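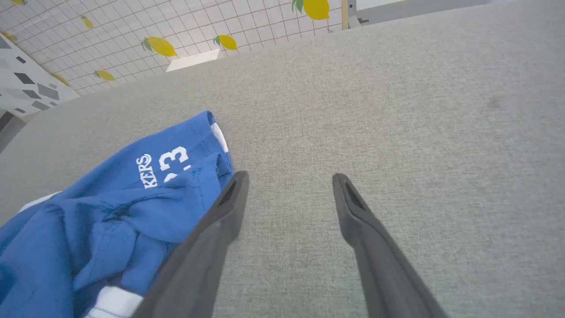

Skimine laundry set, home build

Wrist cam clips from the Skimine arms, picking up and folding clothes on a gray padded surface. Built in the Bellamy shared workshop, running at home now. First upload May 1, 2022, expect changes.

What's in it
- more than 200 episodes, mostly single garments
- wrist video, joint angles, gripper opening
- one text label per episode ("fold blue shirt" etc). Labels typed by hand, some are bad

Hardware
- 2 arms, same printed gripper on both
- fingers are the v3 shape, dark gray, slot near the tip. v2 kept slipping on thin cotton, don't print it
- Jirum board for the servos, flash before first use
- wrist mount is 7 mm off from the CAD in the repo. Will fix the file, for now use offsets.txt

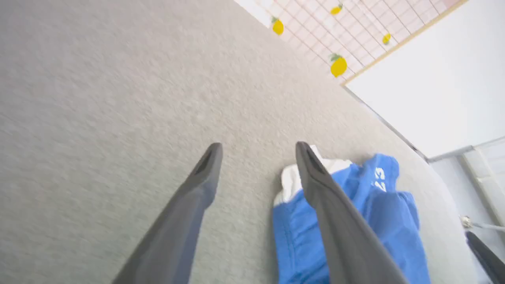
Wrist view, fingers apart, blue garment with the 23 under the right one.

Known problems
- blur when the wrist turns fast
- exposure drifts when its sunny, colors on the wall shift between clips. Not corrected
- episodes from March have no gripper values, logger was off
- timestamps between arms can be a frame or two out. Use the Ultden sync script, not the old one

Loading
Unzip, point load.py at the folder. Needs lots of disk. Skip anything in /bad unless you want faliures.

License
CC BY 4.0 for the data, MIT for scripts. Print files to come.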